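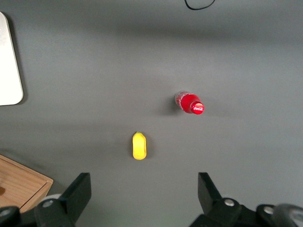
Red bottle lying on a gray tabletop.

Unit 2: Drought, Flood and Soil in Semi-Arid Watersheds

This handout goes with the second lecture on watershed response. Students should read it before the Hultoleo Basin lab session and bring a calculator.

Why dry ground sheds water

A long dry spell changes how soil takes in rain. Clay soils form a hard crust at the surface, and grass cover thins. When heavy rain arrives, much of it runs off before it can soak in. Deep cracks may take in water at first, but they swell shut as the clay gets wet — often within the first hours of a storm.

Key terms

Infiltration: the movement of water from the surface into the soil.
Runoff: rainfall that flows over the land to a stream.
Lag time: the delay between the peak of the rain and the peak of the stream.
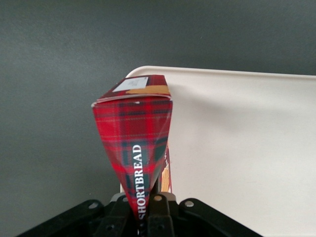
Case study: Peltonen Creek

Peltonen Creek drains 58 square miles of thin, rocky soil above the town of Skavirance. After two years of low rainfall, a spring storm in April dropped 255 millimeters of rain on the upper basin. The creek had been a chain of pools. It rose over the low-water crossing before daylight, and the lag time was nearly two hours. Pastures grazed short during the drought lost topsoil along the lower bends, while fields with standing grass held up better.

Note that the storm did not end the drought. Wells in the deeper aquifer respond slowly, and stock tanks filled with silt hold less water than before.

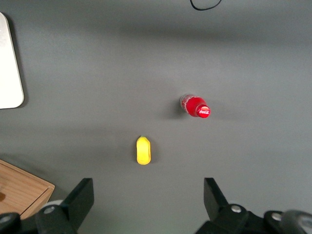
Questions for discussion

Explain how grazing pressure during a drought can affect the size of a later flood.

Sketch a hydrograph for Peltonen Creek and mark the lag time.

Using the Flarkex runoff worksheet, compare bare ground with grass cover for the same storm. State all assumptions and show units.

Written answers are due at the start of the next lecture.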